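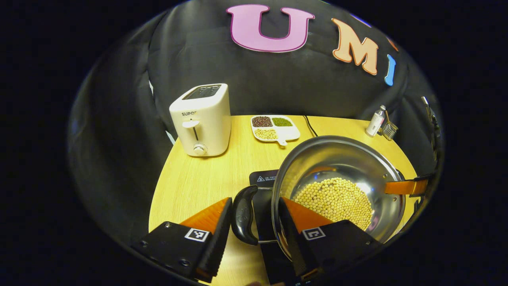
Can a Robot Make Your Dinner Yet?

Ask a grown-up when robots will do the chores and you may hear "any day now." People have been saying that since before your grandparents were born. So let's check.

Think about moving a pot of beans. You grab the handle and lift. Easy! But your hand is doing a lot of work you never notice. It feels how heavy the pot is. It squeezes harder if the handle starts to slip. If the beans roll to one side, your wrist tips back to keep things level.

A gripper with two fingers has a much harder time. It has to find the handle, close on it in the right spot and keep the pot from twisting. A black handle over a shiny black cooktop can be tricky to pick out with a camera. Polished steel is tricky too, with bright streaks of light bouncing off it.

One way to teach a robot is to let a person hold the gripper and do the job with it, over and over. A computer studies the recordings and tries to copy the moves. Does it work? Sometimes. Viera Murín tests kitchen robots at a workshop in Stirville, and she is hard to impress. In June her team asked a robot to move a pot 90 times. It dropped the pot or missed the handle 18 times.

"Would you let a person cook if they dropped that many pots?" she asks.

And that was one pot, in one kitchen. Your kitchen has different pots, a different stove and maybe a cat. A robot that learned with a toaster on the left might get mixed up when the toaster moves to the right.

Some machines are already great at chores. A dishwasher is one. It never has to pick up a plate, though - you do that part.

So when you see a video of a robot cooking, ask a few questions. How many tries did it take? Was a person steering it? Who cleaned up afterward?

For now, you still have to set the table.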